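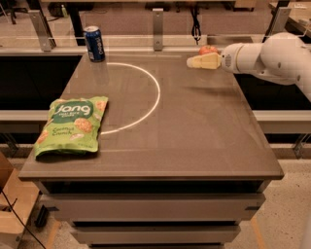 The drawer cabinet at our Rulville office, with a can of Pepsi at the back.

Mahuika Oral History Project
Progress report to the Clala Fund
March 3, 2023

Hi Warrick,

I know the form asks for this in boxes, but you said last time that a plain letter was fine, so I'm taking you at your word! Everything since the start of the grant is in here, including the parts that went sideways.

Where we are with the interviews

The recordings are going well, better than I let myself hope when I wrote the application. People in Rulville want to talk about the old rail depot far more than I guessed. I had planned the whole thing around the cannery (you may remember I went on about the cannery for two pages) and most of the folks we sit down with give the cannery five minutes and then spend an hour on the trains, who worked the ticket window, which conductor would let kids ride to the water tower and back. So I've rewritten the question sheet. The cannery is still in it, just further down, and the depot has its own page now.

Sessions run longer than I budgeted for. I wrote down an hour each and we're usually closer to two, mostly on account of the photo albums coming out. I've stopped fighting it. Some of the best material is someone flipping through an album and arguing with a sister about whose car that was. The trouble is that on tape you get a lot of "no, him, the other one," so Isla Harawira now says the name and the page out loud as they go. It sounds a little stiff when you play it back but it has saved us hours of guessing.

Transcripts

We're behind on these, and I'd sooner tell you now than in the final report. January was pretty much a loss. I had the flu, then Isla had it, and the transcribing sat there. We also switched over to Urotus for the typing-up, and moving the old files in took longer than I expected (it wanted every speaker labeled before it would save anything, and we had not labeled a single speaker). That part is done now and the new sessions go in clean from the start.

Isla has typed up 300 pages so far. I proofread the first 100 and the rest are waiting on me. Place names are the slow part. There are three spellings of the creek road in the county papers alone, and I've been going with whatever the person being interviewed uses, with a note at the bottom.

Money

We've spent $3,968. Most of that is Isla's hours, then the two recorders, then gas and the room at the library for the group session. I came in under on printing, and I'd like to move what's left of the printing line over to transcription if that's OK with you. Let me know if you need a separate letter for that or if a yes by email will do. Receipts are scanned and going to the usual address.

The listening night

This was the fun one. We played four short clips at the library with coffee and a pretty terrible speaker, and then opened it up. I figured we'd be home early. The librarian finally started turning off lights in the back to get us to leave! A man who'd driven in from two towns over heard his aunt's voice on the second clip, and he stayed to ask how he could get a copy. We're sorting that out with the family who gave the interview, and it made me see that our release form doesn't really say what happens when a relative asks. I've drafted a new paragraph and I'd love your eyes on it before we hand it to anyone.

What's next

I want to get through the proofreading before I book more sessions, even though the waiting list is getting long and people ask me about it in the grocery store. After that it's the folks at the senior apartments, who'd like us to come to them, and then the booklet. Isla thinks the booklet should be all depot. I still want a cannery chapter. We'll fight it out and send you an outline either way.

One thing I could use help with is storage. The audio is on two drives, one at my house and one at Isla's, and I'd feel better with a proper home for it. If any of your other groups found a county archive that takes audio, please pass the name along.

Thanks for being so easy to work with. Call any time, mornings are best.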